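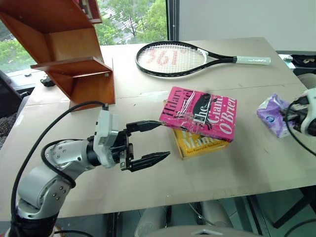 A plastic-wrapped copy of The Giant, O'Brien on top of a second book.

Dorkard Reading Society

The Dorkard Reading Society was a workers' lending library and night school in the mill district of Jivau, set up by weavers and dye hands from the Dorkard works a few years before the First World War. I've been writing entries for this local encyclopedia for a long time now, and this one has been rewritten more than any of the others (four times, if you count the version I lost), so bear with me if it wanders.

Beginnings

The society started in a back room on Joditano Street, over a cooper's shop. The rent was paid out of a weekly subscription taken up at the mill gate, and the first minute book lists 70 paying members, a lot of them from the dye house, where shifts ended earliest. People often write that the mill owners founded the society as a kindness to their workers. They didn't! The confusion comes from the name, which was borrowed from the works because everybody in the district already called themselves "Dorkard people," whoever signed their pay slip.

The rules were short and pretty strict. You could take out 2 books at a time, you had to wash your hands before touching the atlas, and political speeches were banned during class hours, although from what I've read in the minutes that last rule was broken almost as soon as it was written down.

Classes

Reading and writing came first, taught in the evenings by members who'd had a few more years of school than their neighbors. Arithmetic followed, then bookkeeping, then a drawing class for the pattern makers. Women were admitted to the classes from the start but couldn't vote at the annual meeting until much later, and there's a wonderful furious letter about it pasted inside the back cover of the second minute book, signed only "Fifteen of us from the winding room." I'd love to know who they were.

The Ekinci bindery, two doors down, repaired the books at cost and let the society use its press for handbills. Quite a few of those handbills survive, mostly announcing lectures on hygiene, tenants' rights and (my favorite) the moons of Jupiter.

The February lockout

What most people in Jivau remember about the society, if they remember it at all, is the lockout. In February the works closed its gates over a dispute about night rates, and the reading room turned into a soup kitchen and meeting hall more or less overnight. The gates stayed shut for 15 days. Classes were dropped, except for the children's reading hour, which moved to the bindery's storeroom.

When the works reopened, night rates had gone up by a small amount and several of the society's officers weren't taken back. The landlord on Joditano Street then declined to renew the lease. Whether he'd been leaned on is still argued over, and I go back and forth on it myself. The older town history treats it as settled that he was, but the source it gives is a newspaper column printed long afterward.

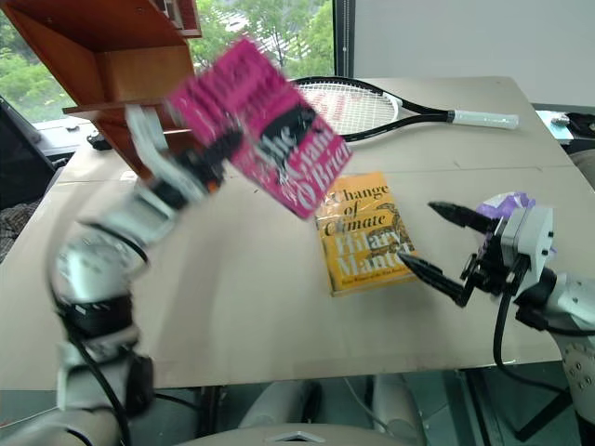
The Giant, O'Brien held up over the yellow-orange book.

Later years and closure

The society carried on in borrowed rooms, first behind the bindery and then in the old tram depot. It never got back to its earlier size. When the town opened a free library, the members voted to wind things up and hand over what they had left, which the transfer list gives as 202 volumes plus the atlas. I've gone looking for them in the stacks, and the ones I've found still have the society's oval stamp on the title page, usually a little crooked.

What's left to see

The building on Joditano Street is still standing, with a bike shop on the ground floor. A plaque went up on the wall beside the door, but it gives the name as "Dorkard Reading Club," a thing the members never called themselves. The minute books are kept at the Jivau town archive and you can ask to see them at the desk; the first volume is fragile, so you'll be given a copy of that one.

See also: Dorkard works; Ekinci bindery; Tram depot (Jivau)

Entry last revised November 7, 2018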